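Questions fréquentes - Location d'amplificateurs et d'instruments, studio Flastolier

Quels amplificateurs sont disponibles à la location ?
Le parc comprend 38 amplificateurs pour guitare et basse, à lampes ou à transistors. Les modèles à lampes Timmermans sont réservés aux locations de deux jours et plus. La puissance et l'impédance de sortie figurent sur la fiche de chaque appareil.

Puis-je brancher une enceinte personnelle ?
Oui, si l'impédance nominale de l'enceinte correspond à la sortie sélectionnée (4, 8 ou 16 ohms). Un ampli à lampes ne doit jamais être mis sous tension sans charge. Les dommages au transformateur de sortie sont facturés au locataire.

Quel tirant de cordes est monté sur les guitares ?
Du 10-46 en accordage standard. Un autre tirant peut être demandé à la réservation, avec un délai de trois jours ouvrés. Les guitares à chevalet flottant ne sont pas réglées pour les accordages ouverts.

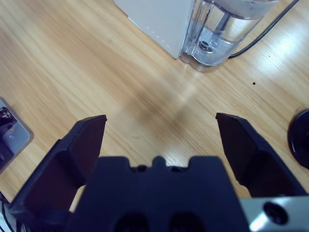
Plateau en bois, ton chêne clair.

Les bottlenecks et les capodastres sont-ils fournis ?
Non. Ils sont vendus au comptoir, de même que les médiators et les cordes.

Quel est le montant de la caution ?
479 euros pour une guitare ou un ampli à transistors, 826 euros pour un ampli à lampes. La caution est prise par empreinte bancaire et libérée après contrôle du matériel - comptez environ 12 jours selon la banque.

Le matériel peut-il être retiré ailleurs qu'au studio ?
Le dépôt de Vultbridge assure les retraits et les retours de 9 h à 18 h. Celui de Skendcombe accepte uniquement les retours. Il est fermé en août.

Que faire si une lampe lâche pendant un concert ?
Couper l'alimentation, laisser refroidir, puis remplacer le fusible si la fiche de l'appareil l'autorise. Les lampes de puissance ne sont pas remplaçables par le locataire : le bias doit être repris en atelier. Signaler la panne au retour, avec le numéro inscrit à l'arrière du châssis.

Les pédales d'effet sont-elles livrées avec leur alimentation ?
Oui, en 9 V continu, négatif au centre. Les fuzz au germanium à positif à la masse ont un bloc séparé, à ne pas chaîner avec les autres.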